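Pikix Community Help > Robots and Automation > Good practice

How close should the gripper stop from a rack panel?
Posted by Hsin-yi Kwok, 27/12/2023

Hi all! I'm writing up house rules for our simulated rack work (arm, gripper, open equipment rack on a table) and I'm stuck on the approach step. Is there a usual standoff distance before the fingers are allowed to touch a panel? Our old notes from Flukora only say "slow down near the rack," bless them.

gautier_fan
just use 100 mm, works for us

Ching-wen Ng
Welcome, Hsin-yi! I'd be a little careful with one number for everybody. We write down two: a pause point at 100 mm, and a contact speed limit from there on in. Fingers open before the pause point, never after it, and the approach stays square to the panel face.

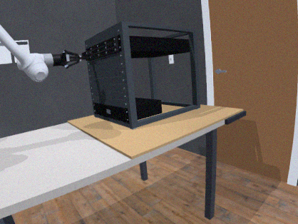 The other rule I'd put in (we added ours in November, after a lot of grumbling) is that anything sitting in the rack without being bolted to the rails gets listed before the run starts, with its own collision shape. And please log every contact, even the gentle ones! Our log is up to 1,889 entries and I still go back to it whenever I change the limits.

Happy to share our checklist if you'd like it, just send me a message.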